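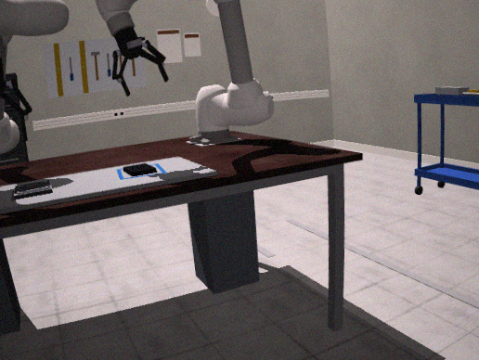
Buying Advice & Budgets

Two arms or one? Trying to plan a first bench cell

benchrat_lou
Okay so I've been in the simulator every evening since July trying to figure out what to put on my purchase list, and I think I've talked myself into two arms on one bench. The job is small stuff: pick a little black part, set it down inside the marked square on the mat, repeat. I gave the second arm the same kind of black gripper, and there's a utility cart off to the right for whatever doesn't fit on the bench.

My quote from Horklow came back at $2354 for the mounting plates, the bench and the cart. Arms are separate (ouch). Does that sound sane?

gantrygoblin
Why two arms for one little part? I'd buy one, run it for 3 months and see if you even miss the other.

benchrat_lou
Because later I want one arm holding while the other one presses! It's not only pick and place forever.

gantrygoblin
Later is later. Buy the bench wide enough for two and leave the second plate off.

tessellate
I'm with Lou on this one. We did the one-arm-first thing with a Furkton kit and then had to redo the cable runs, the guarding and half the code when the second one came in. Cost us more in evenings than in money, but still. Also, are you pricing sockets? I only see two on your wall trunking, and two arm controllers plus a PC plus a light is already more than that.

benchrat_lou
Ugh, no, I hadn't priced sockets. Adding it.

moth_and_motor
Whatever you do, put $100 aside for mats and fixtures. I went through so many mats. And check your reach before you order anything, the sim will happily let you bolt an arm somewhere you'd hate in real life. Mine was at the back of the bench like your right one and I could never get a wrench behind it.

gantrygoblin
Seconding the wrench thing. Still say one arm.

tessellate
Does Horklow still do the bench without the cart? Pathak had carts a lot cheaper when I looked, same two-shelf style.

benchrat_lou
Didn't know you could split it, I'll ask. If the cart comes off I might be able to squeeze in the wiring. Second arm stays on the list for now, sorry goblin. I'll post the new quote when I get it.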